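Setting Up a Play Kitchen Table

A play kitchen doesn't need a big wooden unit with a sink and cabinets! A plain table and one small basket of pieces will do it, and you can have the whole thing ready before lunch on a Friday.

What you need

A light-colored tabletop or panel
A toy toaster oven
A few see-through plastic discs to use as plates
One or two drink cans, empty or pretend
A damp cloth

Step 1. Clear the table and wipe it down. I love a white top for this, as colored pieces show up so well on it and the little ones are easy to find.

Step 2. Put the toaster oven down first. It's the biggest piece, so everything else gets arranged to suit it. Turn the window toward the middle of the table so kids can peek in at their "food" (they will, constantly).

Step 3. Lay out the plates. Keep them flat and leave a hand's width between them. Two different colors is plenty to start with, and you get a sorting game for free!

Step 4. Add the drinks. Stand a can right on a plate and it becomes a place setting. Red on green looks terrific, by the way.

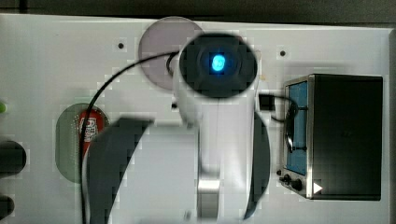
Step 5. Play a round yourself before you call anyone over. Take an order, move a plate to the oven, serve it, put it back. If you keep bumping something, slide it over a few inches and try again.

Cleaning up

Cans go in the basket first, then the plates in a stack on top. The oven can stay out if you have the space. I swap in one new piece every November, and it feels like a whole new kitchen.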